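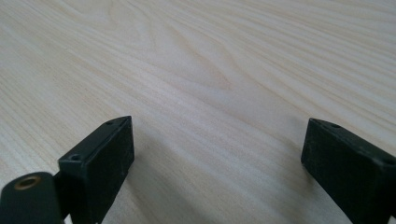 Eating dinner at home again

Posted Apr 1, 2024

For most of last year I did not eat dinner at a table. I ate at the counter, or on the couch with the laptop open, or in the car on the way back from Plarden. I work a late shift three days a week and my sister Natalina, who shares the apartment, works early ones. We would leave each other food in the fridge and notes on the door.

In January I added up what I had spent on takeout the month before. It was 300 dollars, and that was only my half. Natalina said hers was lower but she did not show me the receipts.

So we made a rule. On the nights we are both home, we cook and we sit down. Phones go in the bedroom. Whoever cooks does not wash up.

The first few weeks

They were not great. We had forgotten how to cook for two people at the same time. I made a lentil soup that lasted until the following Tuesday. Natalina made her rice dish, which I like, but she made it four times. We also ran out of things to say by the time the plates were half empty, and one of us would go and get a phone to look something up and not come back.

What helped was asking someone over. Aldo Barbieri lives downstairs and his wife is away for work until the summer. He came up one night with a bag of oranges and stayed until ten. Now he comes most weeks. He doesn't cook, but he brings bread from Sartori, the bakery near the bus station, and he gets there before they sell out of the seeded one.

The table itself needed some attention too. It had turned into the place where mail went. I got a box for the mail and put it by the front door, and I wipe the table down with a damp cloth before I start cooking. Light wood shows coffee rings, so we use coasters now. Natalina bought them and I complained about the price, but I use them. 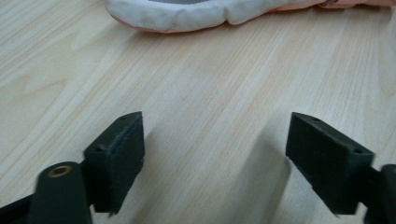 What we cook

Nothing hard. These are the ones we repeat:

Lentil soup, in a smaller pot than before. One cup of lentils, an onion, two carrots, a can of tomatoes. It takes 40 minutes and you can leave it alone.

Eggs and potatoes. Slice the potatoes thin and fry them slowly with a lid on. Take the lid off for the last five minutes.

Pasta with chickpeas. Rebecca Marchetti from work gave me this one. She mashes half the chickpeas with a fork so the sauce gets thick. I add more garlic than she does.

Roast chicken, on Sundays only.

Where it stands now

I spent 26 dollars on takeout in March, all of it on one pizza night when the oven would not light. Groceries went up, of course. I have not worked out the difference yet and I may not bother.

Aldo wants to learn the soup so he can make it for his wife when she gets back. We are doing that on Thursday, and I still need to buy carrots.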